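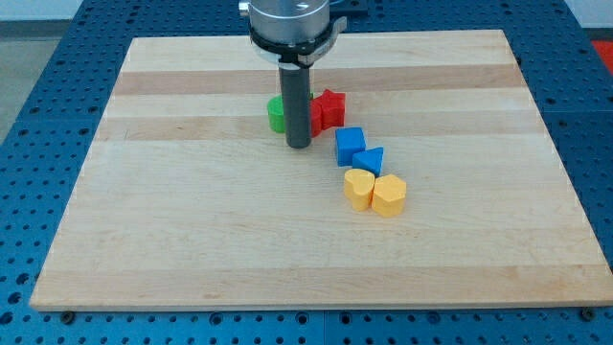 A robotic finger above a wooden board on a perforated work table.

Lelteo Opens Its Offline Voice Notes App to Everyone

After a long private test, Lelteo is opening its voice notes app to anyone with a phone. The app, called Cekus, turns speech into written notes right on the device, and it does the whole job without an internet connection. It is free to download starting this February.

Cekus began as a side project at Lelteo, a small software company that until now has mostly built scheduling tools for repair shops and clinics. Customers kept telling the team the same thing: they had ideas, reminders and part numbers in their heads, and no good way to get them down while their hands were full. Many of them also worked in basements, elevators and back roads where a signal comes and goes.

"We wanted something you could talk to in a parking garage and trust that your words would be there when you got upstairs," said Marisa Guerra, who leads the Cekus team. "Getting it to run well on a five-year-old phone took us far longer than we planned, and I am so proud of the people who stuck with it!"

The private test started with 32 people and grew to 2,391 by the time it closed. Testers sent in nearly 400 suggestions, and a good number of them made it into the app. One of the most popular is the "hold that" button, which pauses a note when someone walks into the room and picks it up again in mid-sentence. Another lets people teach the app unusual names and trade words by saying them twice.

Notes stay on the phone unless the owner decides to send them somewhere. There is no account to set up and no sign-in screen. People who want a backup can save one to a computer with a cable or over their home network, and the backup file opens in any plain text editor.

Myrtle Van Dusen, a piano tuner who joined the test in its first week, now uses Cekus on every visit. "I talk while I work – which strings were flat, which hammers need attention – and it is all typed up before I have closed the lid," she said. "I used to write on the back of my hand."

Cekus works in English and Spanish at launch. Vietnamese and French are next, and the language work is being done together with Nguyen-Tran, a speech software studio that also helped with the word-learning feature. A version for tablets is in testing now, and anyone who would like to try it early can sign up from the settings page inside the app.

The app needs 400 megabytes of free space.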